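Print this page
E-mail this page

FOR IMMEDIATE RELEASE

Students at Viline Robotics Club Teach a Robot Arm to Set Up a Chessboard, and You're Invited to Watch

Hi everybody, Elvira Ayala here. I coach the Viline Robotics Club, and I usually leave the announcements to somebody who knows how to write them, but the students voted and apparently it's my turn. So please bear with me, because I have good news and I plan to go on a bit!

Our team is going to the Candeo Student Automation Challenge this May. We've talked about entering for as long as I've been coaching, and this year we finally sent in the form (with a whole hour to spare, thank you very much). There are 16 teams in the event, and ours is one of the few that meets in a public library after the homework help tables have been folded up.

The task this year is called Reset the Board. Every team gets a simulated room with a robot arm, a table and a small chessboard with a few pieces left standing on it, as if two people had wandered off in the middle of a game. The arm has to pick up each piece and put it back on its proper starting square without knocking over its neighbors. You get 600 seconds on the clock. That sounds like plenty until you've watched a gripper creep down toward a pawn at the speed of cold syrup.

All of the work is done on the computer, and I want to say a word about that, as parents do ask. Yes, it is still robotics! The students write the code that moves every joint, they work out the angles, and they deal with collisions just like anybody who programs an arm for a living. When somebody sends the elbow through the tabletop, we all groan and hit restart, and then we go looking for the minus sign. (It is so often a minus sign.)

Our program is named Muvitz. I'm told the name came out of a very long group chat, and I've decided not to ask any more about it. Muvitz has three main parts: one figures out where each piece is standing, one picks the order to move them in, and one plans the path for the arm. The order turned out to be the fun part. If you go for a short piece that's tucked in close to a tall one, the open fingers can bump the tall one on the way down, so the students now have the program look for the piece with the most elbow room and start there. They argued over that for two full meetings, with drawings, and I loved every minute of it.

We've also had some lively talk about shadows. The part of Muvitz that looks for pieces used to get mixed up by the darker patches on the wood, and one evening it was quite sure it had found a rook well away from the board. Nobody had put a rook there. That one has been fixed, and there's now a test for it with a rude name that I made them change before the judges see the code.

By our own log, Muvitz has done 2000 practice runs so far. Plenty of those were flops, and I'm proud of the team for writing down the flops too. They keep notes on what the arm was doing, which piece it was after and what they changed next, and those notes go to the judges along with the program.

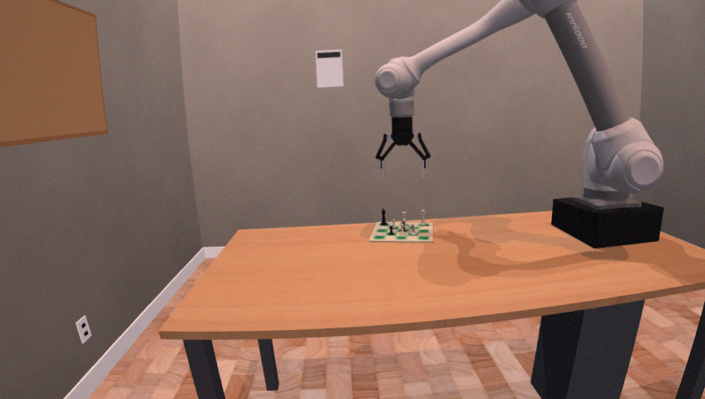

The Doosan arm over the chessboard in our practice room, gripper open. Computer rendering from the club's simulation.

We could not do this without help. The folks at Zapata, the computer repair shop down the block from the library, gave us 3 refurbished desktops this winter, and the difference is huge. Before that we were taking turns on one machine and eating far too many pretzels while we waited. Thank you, thank you, thank you!

Before we head to the challenge, we're holding an open practice at the library. It starts at 6:30 in the evening, it's free, and you don't need to know a thing about robots or chess. Students will run Muvitz on the big screen and let visitors set up the pieces any way they like, the messier the better. Kids are welcome to try and stump it. My own money is on the kids.

If you're in middle or high school and you'd like to join the club, come to the open practice and find me. We'll be taking new members for next season, and beginners are very welcome. Half of this team had never written a line of code when they walked in. Reporters are welcome too, and the students would be thrilled to be interviewed (a couple of them have been rehearsing).

To reach me, leave a message for Elvira Ayala at the library's front desk and I'll call you back, most likely in the evening after practice.

# # #

Print this page
E-mail this page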